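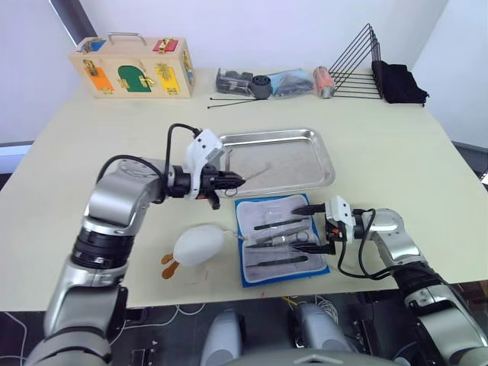 Inero Two-Arm Bench Set: Fingertip Notice and Replacement Kit

Item 444
Supplied by Prisow
Page last changed Jul 27, 2019

Read this before you order replacement fingertips for the Inero. We sell them, and we would still like you to check whether you need them.

The fault: the gripper reports a firm grip when it is holding very little, or nothing. It shows up most with thin, smooth items such as wire, thread and tweezers. The arm lifts, the status light stays green, and the part stays where it was or falls on the way over. We had 8 returns for this between January and the date on this page, all with the same note from the customer: "worn tips."

We are not convinced. Inero's service sheet blames wear and advises new tips every 300 hours. Of the returned pairs, 2 were worn. The others measured the same as new stock. What they shared was controller software that reads the fingers touching each other as the fingers touching a part. New tips hide this for a while, as the softer surface closes a little later. Then it comes back and you have paid twice.

Check first
Close the empty gripper at low force and read the grip status. If it says "held," the tips are not your problem. Ask for the software fix, which is free, and do not let anyone sell you a kit on the same call.

If the status reads "empty" and thin parts still slip, look at the tips under a good light. A shiny stripe across the pad means real wear.

Safety
A false "held" signal matters more with sharp tools than with soft goods. Do not hand blades or pointed instruments to a person from an arm that has failed the check. Do not rely on the drop alarm either, as it uses the same signal. The brochure calls it "independent." We have asked Inero what it is independent of and have had no answer.

Keep the cable loop at each wrist clear of the work. A snagged cable can pull the gripper off line and look exactly like a slip.

What is in the kit
Fingertips for both grippers
Screws and driver
Thin-part test wire
Printed check sheet

Fits
Inero Two-Arm Bench Set, all versions. Does not fit the Stukden single arm, whatever the Stukden catalog says. Tatlı tips will go on with the same screws but sit too far forward, and we won't take back a gripper that has been run with them.

Returns
Unopened kits: full refund. Opened kits: full refund if the empty-gripper check came back "held" and you send us the reading.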